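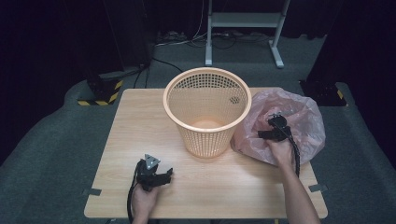
Drindum Swap Night - Your Questions

What is it?
An evening where people in Drindum bring things they no longer need and go home with things they do. No money changes hands, and it's a lot of fun!

When does it start?
Doors open at 5 and we wrap up when the tables are bare, usually well before 9. The next one is in December, in the Skinner Hall.

How many things can I bring?
Up to seven per person. We used to have no limit, and one spring we ended up with some 200 paperbacks and a very long night of boxing up.

What goes fastest?
Board games, baking tins and kids' rain boots. Puzzles do well too, even the huge ones - just write on the lid if a piece is missing.

Is there anything you don't take?
Car seats, mattresses, medicine, opened makeup and anything with a frayed cord. Big furniture won't fit through the side door, but you can pin up a card for it on the Ineo Street board.

Do I have to bring something to take something?
Nope! Come empty-handed if you like. We love first-timers, and there's always plenty to go around.

Can I hold an item while I look around?
Yes, for five minutes at the front desk. After that it goes back out.

Where do I park?
Behind the Zarnuletti bakery, which lets us use its lot after closing. Bikes can go in the hall's back entry.

What happens to the leftovers?
Take yours home if you can. Books go to the free shelf at the bus station, and clean fabric goes to the quilting group - they've made three gorgeous quilts from it so far!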